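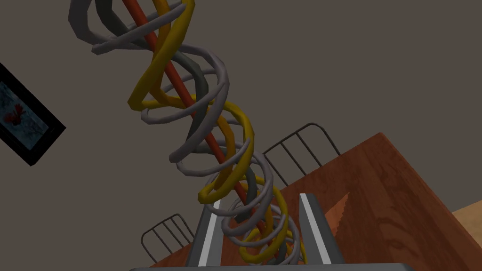
To: the Childhood Things list
Subject: Re: the toy you never got over
Date: 27th November

Hi all,

I've been reading this thread for a while without chipping in, and then the message below landed and I haven't been able to stop thinking about it. So get yourselves a cup of something, this one runs long.

> I can't believe how many of you have written in about the thing you
> wanted. Mine's the other way around. I want to hear about the thing you
> HAD and then didn't have. My sister gave away my stuffed donkey when I
> was nine, to a church sale, for a quarter or some such, and I'm
> seventy-one and I could still cry about it. I never told my mother how
> much I minded. She thought I'd outgrown him and I was too proud to say
> I hadn't. Did anybody else lose something like that? And did you ever
> tell anyone?

Yes, and no, in that order.

Mine was a tin music box. It was shaped like a drum, with a crank on the side, and it played one tune, which I have never been able to identify. I can hum you the first part. After that it goes up when you think it's going to go down and I lose it every time. My aunt brought it to me the summer we moved to Dirnmont, when I was six, because she'd heard I wasn't settling. She was right, I wasn't. I had left behind a porch, a dog next door and a best friend, and what I got for them was an upstairs bedroom with a slanted ceiling that I hit my head on every single morning.

I played that music box until the rest of the family begged for mercy. My dad used to say he could hear it in his sleep. There was a rule by the end of that summer, three times through and then it had to go back on the shelf, and I got very good at cranking slowly so that three times through could last most of an evening. If you went slow enough you could hear each little pin go by — plink, and then a long wait, and then plink. I liked it better that way, to tell you the truth. Full speed it was just a tune.

I took it everywhere. I took it to the dentist. I took it to my grandmother's in Prulley, which was a long drive with a lot of bends, and I would sit in the back with it in my lap and not play it (that was another rule, no music in the car) but keep my finger on the crank in case.

And Prulley is where I lost it.

My grandmother's house was number 104, on a street that ran down to the creek. We had all gone down after lunch, cousins included, and I brought the music box because of course I did. There was a flat rock you could sit on with your feet in the water. I remember setting the box down next to me. I remember somebody yelling that they'd found a crawdad. I remember running, and being very impressed by the crawdad, and then there's supper, and then there's the car, and I was asleep before we hit the first bend.

I noticed the next morning. I hit my head on the ceiling, reached for the shelf, and it wasn't there. 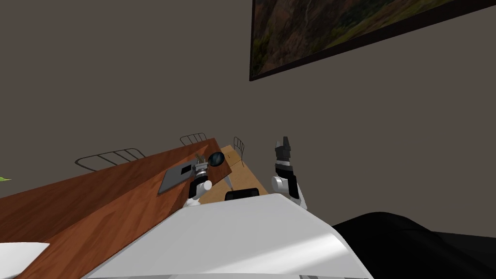
So this is the part about telling. I didn't say a word. I was sure that if I told my parents I'd lost it, my aunt would find out, and she'd think I hadn't cared about it. That seemed worse to me than it being gone. So when my dad said at breakfast that it was awful quiet around the place, I said I was tired of that old thing. I can still feel my face doing it! Six years old and lying like a politician over a bowl of cereal.

They believed me, too. It got turned into a family story, the summer I played that box day and night and then dropped it cold. My mother told it at my wedding. I laughed along with everyone.

We went back to Prulley in November, for the holiday, and I got down to that rock before I even had my coat buttoned. Nothing. The creek was a lot higher and the rock was halfway under. I poked along the bank with a stick until they hollered for me to come in. I told them I was looking for crawdads. In November. Nobody questioned it, which tells you what kind of kid I was.

Now here's what I really wanted to tell you, to whoever it was that lost the donkey. I didn't say anything to my aunt for my whole childhood, and then when I was grown and had kids of my own she came to stay with us for 4 days after her hip was done. We were sitting up late one night over a jigsaw and I just came out with it. I said I never got tired of it, I left it by the creek. And she put down her piece and said, "Well, honey, I figured you'd lost it. You'd have been buried with that thing." She had known all along. She hadn't said so because she thought I'd be embarrassed.

So there we were, two people being careful of each other for all those years over a tin drum that had come from the Garrido five-and-ten. We both got the giggles. Then I asked her what the tune was and she had no idea either. She'd never listened to it past the first part, she said, because she'd bought it for the picture on the side, which was a parade of bears. I had forgotten the bears completely! The minute she said it I could see them, the one in front with the baton and the little one at the back who was out of step.

I have looked for another one on and off ever since. I came close once, at an antique mall out past Sorkon, in a case with a lot of tin frogs and a wind-up train with 3 wheels. Drum shape, crank on the side, $14 on the tag. My heart about stopped. It was clowns, though, and when I turned the crank it played "Pop Goes the Weasel." I stood there and cranked it slowly all the way through anyhow, and the woman at the counter gave me a look. I put it back. I've wondered a few times since if I should have bought it, but I don't think clowns would have done me any good.

What I did do, when my oldest was having a hard time starting at a new school, was buy a music box. A plain little wooden one. I didn't make any rules about how many times through, and I regretted that by the second afternoon. It's still around here someplace, the crank came off and got glued back on crooked, so it ticks.

To answer your question, then: yes I lost one, and I told exactly one person, and it was the right one. Is your sister still around? You didn't say. If she is, I'd be tempted to bring up the donkey. She may remember more about him than you'd think. And what was his name? You can't tell us about a stuffed donkey and leave out his name.

To the person a few messages back who asked how to get the musty smell out of an old bear: I've had good luck with a paper sack and a box of baking soda. Close it up, leave him in for a week or so, and brush him off outdoors. Don't use the scented kind. I did that once with a rabbit and he smelled like a gas station restroom until Easter.

And if anyone on here knows a tune that starts out like a march and then goes up when you think it's going to go down, please write to me. I'll take guesses. I'll even take wrong ones.

Love to all, and happy holidays to those who are traveling,

Your friend in the slanted bedroom (I've moved since, and the ceilings are flat)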